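Trinity Mercado
@trinitymercado
Sep 25, 2022

1/ Many people asked me what happened with the automation at my work, so I will write it in one thread. I work in the dishroom of the Hester building, a staff canteen. I have been there since before the first machine came. My English is careful but slow, please be patient with me.

2/ On a normal weekday we serve 800 lunches. Every lunch makes a plate, often two, plus a bowl and a cup. All of it comes back to us in less than two hours. If you never stood at that window at 12:40, it is difficult to explain the noise.

3/ In April the company that runs our canteen, Udari, signed a contract for a sorting and stacking line. The line is called Clumell. It takes the clean plates from the washer, sorts them by size and color, and puts them in stacks for the servers.

4/ We learned about it from a paper on the locker room door. I want to say this first because it is still the thing that hurts people the most. A paper, with tape, on a Friday. My coworker read it aloud two times and then she went to change her shoes.

5/ What did we lose? Two positions on the evening shift. One woman moved to the bakery upstairs and she likes it. One man did not want to move and he left. The managers say "nobody was fired" and this is correct in the grammar, but his locker has another name now.

6/ What did we get? My wrists. I stacked plates by hand for many years and every night I put ice on the right one. I stopped buying the ice packs in summer. I can't pretend this is a small thing.

7/ Also we got new work. When a stack is not straight, the line stops and a yellow lamp comes on. Somebody has to go, open the door, fix the stack, close the door, press reset. In the first full week we had 344 stops. I know the number because I was the one who wrote them in the notebook.

8/ Last week it was 183. Better. But the supervisor looks at the number and says it is almost half, and I look at the number and see a person walking to the door 183 times. Both are true, I think.

9/ The strange part is which plates make trouble. The heavy ones go well. The thin ones slide against each other when they are shiny, and three different colors in one stack means that somebody upstream mixed the racks. A human hand feels this before the eye sees it. You squeeze a little more and you don't think about it.

10/ That "squeeze a little more" has no name in my language and I don't know if it has one in English. The technician asked me to describe it for his report and I talked for twenty minutes. He wrote one line.

11/ Plates in the grip, three colors together, yellow-green at the back and the pink one in front of it:

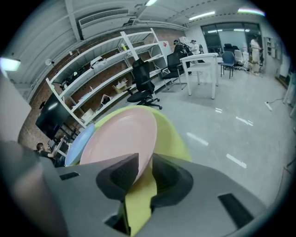 Photo: Maglaya

12/ My sister saw this picture on my phone and said "so it's only holding plates." Yes. Only holding plates was my job for eleven years. Try it with a stack of different sizes and you will respect anything that can hold them, with fingers or with other fingers.

13/ Some of you asked if I am against it. I am against the paper on the door. I am against a training of 40 minutes for a machine that they bought with a contract of five years. I am not against the machine.

14/ What I would ask for, if a manager reads this: let the dishroom people choose the break times again. Before, we stopped when the window was quiet. Now we stop when the line is empty, and the line is empty at 2:50, and some of us start at six in the morning.

15/ And pay the lamp work. To clear a stop is a technical task. If the technician does it, it is on an invoice. If I do it, it is "included." We wrote a letter about this and everybody on the morning shift signed it.

16/ They answered that they will look at it after the second line is installed. So there is a second line. This is how we learned about the second line.

17/ Tomorrow I work the early shift. I will read the replies after 3. If you work in a kitchen or a laundry where a similar thing happened, please tell me how you arranged the breaks, I really want to know.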